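Candidate Readiness Program, Ridgeway and Kiston
Progress report to the Nenora Fund
Reporting period: spring to October

1. Purpose of the grant

The grant supports non-partisan training for residents who are considering a first run for municipal council or school board. Activities in the period covered filing rules, campaign finance reporting, door-to-door canvassing and budgeting. The program does not endorse candidates and keeps no record of party registration.

2. Activities delivered

The work plan called for 5 training sessions and all 5 were held, three in Ridgeway and two in Kiston. Total registration was 351. Registration was free, and the online form closed at noon on the day before each session.

The session on nomination petitions drew the most interest. Participants worked through a blank petition form, checked signatures against a sample voter list and marked the lines that a clerk would reject. The most frequent errors were missing street addresses and signatures from outside the ward. The handout for this session has been revised twice and now carries a one-page checklist on the back.

The campaign finance session was moved from May to June so that it could use the updated county reporting form. Ferkedeo, the contractor for the online course, converted the slides and exercises into a self-paced module. The module went live in September – one month behind the schedule in the original application. The delay came from captioning, which had to be redone after the first version failed the accessibility check.

3. Materials

The candidate handbook was printed in a run of 900 copies. Copies went to the public libraries in both towns, the county clerk's counter and everyone who attended in person. A large-print version is in layout. The section on sign placement will be reissued as an insert, as Kiston changed its setback rule after the handbook went to press.

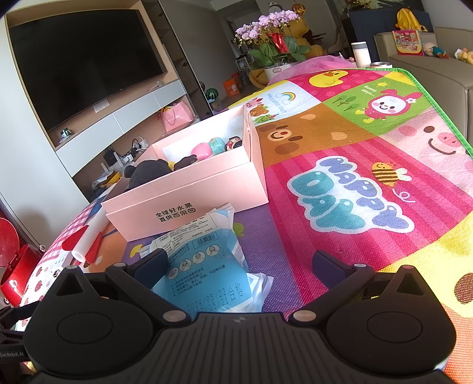

One reply on the feedback form, signed only "Kiston, evening group," said that the handbook explains how to open a campaign account but leaves out how to close one, and that a candidate who loses still has to file a final report. The same reply asked for a worked example with a small leftover balance.

The point is accepted. A two-page section on closing an account, with an example, has been drafted and sent to the county clerk's office for comment. It will be added to the online module first and to the handbook at the next printing.

4. Budget

Spending follows the approved budget in all lines except one. Room rental came in under budget by $2,375 when the Ridgeway school district waived its evening fee. We request permission to move this amount to the translation line, which would pay for a Spanish edition of the petition checklist and the finance module. No other transfers are requested.

5. Issues and risks

Attendance at the Kiston sessions fell off after the break. The evening bus from the east side stops at 8:30 p.m., and the sessions ended at 9. Future Kiston sessions will start at 6 and run without a meal break.

The filing deadline for the spring election may move if the pending county ordinance passes. Dates in the printed handbook would then be out of date. The online module can be corrected the same day – the printed copies would need a sticker or a loose sheet.

6. Next period

Planned work consists of a refresher on finance reports for candidates who have already filed, the Spanish edition if the transfer is approved, and a short survey of past participants on whether they filed, and if not, at what stage they stopped. The survey questions will be sent to the Fund for review before they go out.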